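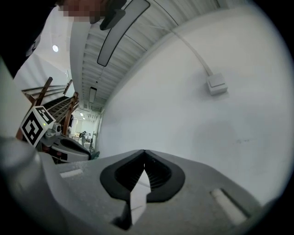
One of the grippers between takes, foot of the stairs.

I spent most of September collecting examples for Zirora, the small arm policy Elvia Villalobos and I have been training at Drelstead. We had 236 usable episodes when the month began and 712 when it ended. I did most of the recording myself, a gripper in each hand, and my wrists are still complaining.

An episode is short. I start with both grippers over the table, do the one thing on the task card, and come back to where I started. If I fumble, I keep going and mark it as a recovery. Elvia wanted those kept in a separate folder, and I think she was right. The first model we trained had only clean runs in it and it froze whenever a grasp slipped.
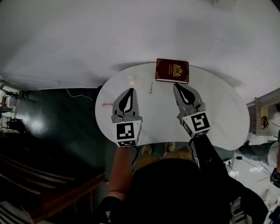 Flat things take the longest. A hardcover lying on a smooth top gives the fingers nothing to get under, so I settled on holding with the left and lifting an edge with the right. It took me 3 evenings to do it the same way twice. Small items are easier to pick up but I lose sight of them behind my own hands.

My other problem was speed. By the end of a session I move faster than I did at the start, and it shows in the plots. I now stop after 2 batches and go get coffee.

Next month we retrain with the new set. I still have to relabel the first folder, where I spelled one task name four different ways.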